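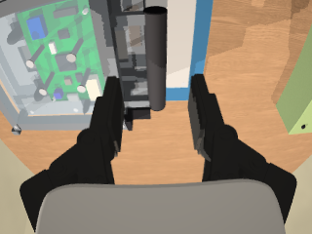 Jamie Parsons asked us why anyone would bother showing a robot the same job over and over, when you could just tell it what to do once.

You can tell a person "pick up the tube" and they will do it. A robot doesn't know what a tube is, or how hard to squeeze. One way to teach it is to give it a lot of examples, and let a computer program look for what the good ones have in common.

Each example is called a demonstration. A person steers the robot arm through a job from start to finish. The computer saves what the robot's camera saw and how the arm moved at each moment.

A lot of this can be done in simulation. A simulation is a world made by a computer, a bit like a video game. The table, the gripper and everything on the table are drawn by the computer, and nothing breaks if the arm bumps into it.

At Trandov, a team led by Aušra Urbonaitė collected 1152 demonstrations in June. They threw out 59 of them. In some, the person steering stopped halfway. In others, the arm went through the table, and a real arm can't do that.

Between demonstrations, the team moves things to new spots and changes the light. If a tube were always in the same place, the program might only learn to reach for that place.

Then comes training, when the program studies the examples. After that it gets 300 tries by itself, with things placed in ways it has never seen.

Filed under: Robots > How Machines Learn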